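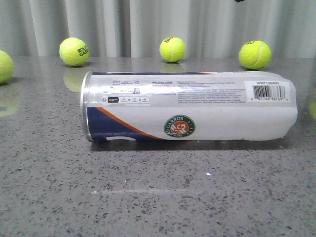

How much notice did residents receive before the Plindberg rezoning hearing? Owners of adjoining land were mailed a letter 15 days before the hearing, and everyone else had to rely on a sign posted at the site.

4.2 Notice and attendance

Reading time: 2 minutes

The Plindberg case concerned a request by Wollavum, a regional grocery chain, to rezone a former feed mill lot from rural residential to conditional business use. The county's rules called for letters to owners whose land touched the lot. Tenants were not included, nor were owners across McKinnon Road, although the store entrance was to face them. We reviewed the mailing list, the sign-in sheets and the minutes of both hearings.

Attendance at the first hearing was low. Of the 6 speakers recorded in the minutes, four had received a letter. The planning board put off its vote until August at the request of Vernon Dhillon, who farms north of the lot and asked for a traffic study. Before the second hearing the county widened its mailing to 1492 addresses – the whole of the Prollham fire district – and the meeting was moved to the school gymnasium.

Figure 3. Letters mailed and speakers recorded, first and second hearings. The second mailing includes tenants.

Comments also changed in kind. Speakers at the first hearing dealt mainly with property lines, lighting and drainage. At the second, most raised the road itself, which carries about 2000 vehicles a day, and the lack of a turning lane. Huguette Robichaud, a tenant on McKinnon Road, told the board that she had learned of the first hearing only after it was over. The board later approved the request with a shorter list of permitted uses and a condition that the turning lane be built before opening.

We do not claim that wider notice caused these changes. The traffic study was released between the two hearings and may have drawn people who would have stayed home. Beaulieu and Swanepoel raise the same difficulty in their work on county boards – notice and new information often arrive together, and minutes alone cannot separate them. Section 4.3 takes up the interviews with board members.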